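Filed under: Food Studies / Workplace and Everyday Eating
Last updated: November
November — by the Grilwood Lunch Study group

3.2 What people eat when lunch is short

The diary part of the study gave us far more than we had hoped for. We asked 400 office and warehouse workers at two sites, Dorska and Tiritz, to write down every midday meal they ate at work, and they returned 3134 usable entries. Many went well past the boxes we had printed. People drew arrows, argued with themselves about whether soup counts as a drink, and in one wonderful case ranked every vending machine on the Tiritz site by how fast it gave change.

The sandwich dominates these pages, and the wedge cut holds a special place among them. Diarists called it "the triangle," "a half," or simply "one of those," and they wrote about it with real feeling! Several said a triangle seemed like more food than a rectangle made from the same bread. Others liked that the first bite, at the corner, was easy to take while walking or typing. Fillings came up less often than we expected, though pink fillings, salmon or ham, with a little green had loyal followers at both sites (Figure 4).
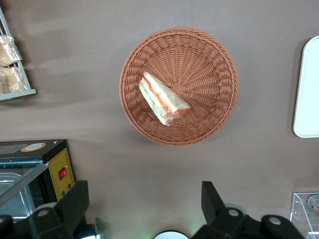
Figure 4. A wrapped sandwich wedge in a round woven basket.

Does a shorter break lead people to eat less? Mostly it leads them to eat the same amount in two sittings, with the second half of the meal moved to the middle of the afternoon.

We found this splitting of lunch fascinating, and it deserves more attention than earlier diary work has given it. At Dorska, where the canteen closes 90 minutes after it opens, workers often bought a full meal and kept part of it in a desk drawer or coat pocket. At Tiritz the canteen stays open all afternoon, and the second sitting was usually a fresh purchase, often shared. The sharing entries are some of the liveliest in the set — one team kept a running debt in cookies that lasted the whole diary period.

Wrapping mattered here too. Diarists who split their lunch preferred food they could close up again, and they were quick to complain about film that would not stick to itself a second time. Paper bags drew praise for being quiet in meetings. We coded these remarks under "handling," using the scheme from our earlier Vieira pilot, with one new code for noise. Section 3.3 takes up the drinks entries, where tea gave us the most trouble in coding.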